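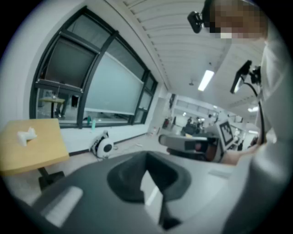

The handle was never the trouble, one diary keeper in Sollville wrote in December, it was keeping the thing shut while you looked for the next branch. Several others wrote much the same in fewer words. "Thumb again." "Put them down, picked them up, put them down." We had asked about weight, chiefly, and the answers were mostly about holding.

Figure 2. A hand on a grip, partly hidden by the handle.

4. What the diaries say about holding

4.1 The question and how it changed

The study set out to learn why people stop using a garden hand tool that is in good order. Secateurs first, then small shears and the short-handled fork. Our starting idea was weight. Earlier work on pruning looks nearly always at paid workers, long shifts, the same cut over and over, and in that setting weight is plainly part of the story. Home gardeners are a different lot. Short sessions, many changes of job, long gaps between. A tool may lie in a shed from one month to the next and then be used hard for an afternoon.

Diaries went to 116 households in Sollville and Bindodano. Of these, 26 came back with too little in them to use, mostly the first page filled in and then nothing. We kept them to one side and read them anyway. They don't seem to be from people who garden less. More on this in section 6.

Every household had the Tamura secateurs and the Wuvell shears, same size, same colour, plus whatever they already owned. They were asked to write down any time a tool was picked up, what for, and why it was put down again. The last part turned out to be the useful one. It had been put on the form rather late and has the smallest box.

4.2 Holding and cutting are not the same load

A cut is short. The squeeze rises, the blades meet, it is over. What comes between cuts is long. People walk, bend, hold back a stem with the other hand, look up, change their mind. All that time the tool is in the hand and the fingers are part closed round it. With a sprung tool they are also working against the spring a little, unless the catch is on, and the catch is hardly ever on. "Can't be bothered with the catch" or words to that effect is one of the most common remarks in the whole set.

So the load we ought to have been asking about is a low one that goes on and on. It doesn't feel like effort and few people call it that. They say stiff, or fed up, or they say the tool is "a bit much". A bit much was written of the Tamura by people who in the same diary called it light. We took these at first for careless entries. On a second reading they hang together quite well: light to lift, a bit much to keep hold of.

Shears go the other way. Both hands are on them, there is no spring in the Wuvell, and when the cutting stops the arms drop. Complaints about the shears are about shoulders and wet hedges. Hardly anything on fingers or thumbs.

4.3 Gloves

Gloves matter more than we allowed for. A thick glove fills the space between palm and handle, so the hand can't close as far and the pull shifts out towards the finger ends, which are weaker. Gardeners know this. They take one glove off. The diaries are full of single gloves, lost ones, the right in a pocket and the left on the water butt. We had no box for gloves. What we have comes from the margins and from the line marked "anything else", and so it can't be set against the other answers in any proper way.

It does look as though the bare hand goes with longer sessions in mild weather and with very short ones in cold. Small numbers. We would not lean on it.

Cold needs a word too. Metal handles in December were disliked by everybody who mentioned them. The Tamura has a coated grip and still came in for it, at the bare patch near the pivot where the forefinger tends to rest. In Bindodano, which is milder and nearer the sea, the same patch goes almost unremarked.

4.4 Putting down

Reasons for putting a tool down were sorted into job done, called away, weather, hand, and other. Two of us sorted them apart and then compared. Agreement was good for the first three and poor for "hand". A lot of entries could go either way. Someone writes "had enough, tea". Is that hand or called away? We settled on hand only where a part of the hand or arm is named, or where the word stiff or sore or ache is used. This is strict and must lose some real ones. Better that than guessing.

Even on the strict rule, hand comes out well ahead for the secateurs. For the fork it barely shows. The fork is pushed into the soil and left standing there while people do something else, and it needs no holding between times. A tool which can be stood up, hung on something or dropped without worry gives the hand a rest every few moments and no one thinks of it as a rest. Secateurs are seldom put down in that way. They get lost in the grass. People have been told, or have learnt, not to lay them on the ground, and a holster on the belt was owned by few and worn by fewer.

One entry from Bindodano has stayed with us: "Would do the whole row if I had somewhere to put them every time I stop to look." The whole argument of this section is in that entry and it was written on the back of a seed packet.

4.5 Hand size

We asked for a drawn outline of the working hand, pencil round the fingers on plain paper. About 100 were usable. It is a rough measure and pencils lean. Still, span from thumb tip to little finger can be read off well enough to sort the outlines into smaller, middle and larger, and that is as fine as we go.

Smaller hands report more trouble with the Tamura when it is fully open. No surprise there. The opening is set for thick stems, and the fingers start from a long way out where they have little pull. What did surprise us: larger hands report trouble as well, later in the session, and at the other end of the movement. The grips close up until the fingers are curled tight, and holding a tight curl is tiring in its own way. The middle group writes least about hands and most about blades. They have views on blades.

It follows that a single size is a compromise which suits a good many people for the cut itself and suits rather fewer for the waiting. A stop that limits how far the handles open might serve the smaller hands. For the larger ones a fatter grip, or a wrap of tape. Quite a few had already done the tape, on their own tools and on ours, and did not think it worth writing down untill we asked at the end.

4.6 Limits

Plenty. The households chose themselves, and people who agree to keep a garden diary are keen. Winter was short on real pruning in the Sollville group. Age was asked in bands that were too wide. We did not ask about old injuries or joint trouble, which in hindsight was a mistake, and some wrote about it at length without being asked. Left-handers were few and the Tamura catch is on the wrong side for them; their remarks on the catch are left out of 4.2.

The diaries also tell us when a tool was put down and say very little on how long it had been held. Start times are patchy. A good number give "after lunch". Any follow up should get the lengths of the pauses between cuts, even if only for part of one afternoon per household. Without that the point made in 4.2 rests on what people say, and people are not used to noticing a load this small. Weights and spring strengths for all tools are in the second table, measured new, out of the box. They will have changed with use. We have not re-measured them yet.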